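How to Test Whether a Robot Can Clear Your Counter (in Simulation First!)

Posted 2023-09-18 by Ghada Dabbas

Can a robot arm tidy a kitchen counter yet? I get asked this a lot, and my answer changes every few months, so I wrote down the test I run at home. You need a computer that can handle a kitchen simulator, an arm model with a two-finger gripper, and a free evening. I use Tornus for the simulator and Sitholm for the control policy, but the steps carry over to whatever you have.

Step 1. Pick one chore and write it as one sentence. "Pick up the apple" is a chore. "Clean the kitchen" is six months of your life.

Step 2. Decide what counts as done. Mine is: the apple is off the surface, held for three seconds, and nothing else has moved more than an inch. Write this down before you run anything, or you will be very tempted to go easy on the robot (I was!).

Step 3. Add clutter. A bare counter flatters every policy I've tried. Put a few everyday things near the target, and tip one over, because real salt shakers don't always stand up straight.

Step 4. Start with the gripper close to the target and save that starting pose. Once the short reach works, back the arm away a little at a time.

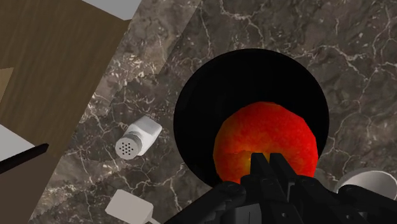
Is a robot ready to do this chore in a real kitchen? For one known object in a kitchen it has practiced in, it's close, but a new kitchen with new dishes still trips it up far too often to leave it alone.

Step 5. Run a big batch. I do 1,246 attempts overnight with the apple in a different spot each time. On my last batch the policy passed 631 of them, a hair over half, and I was thrilled, as the batch before that passed only 158.

Step 6. Watch the failures. Sort them into missed grasps, drops, and bumps. In my last batch 141 were bumps, where the arm got the apple fine but shoved a neighbor on the way in. Those are the fun ones to fix! Raising the approach height by an inch or so is a good first try.

Step 7. Change one thing and run it again. Just one. If you change the lighting and the grip force together, you'll have a new score and no clue where it came from.

If you want a harder version, swap the apple for a spoon lying flat. Thin things are rough on two-finger grippers, and my numbers on spoons are too sad to print. I'm also moving the Noguchi wrist settings over to the Girngate arm, and I hope to have those files up in November.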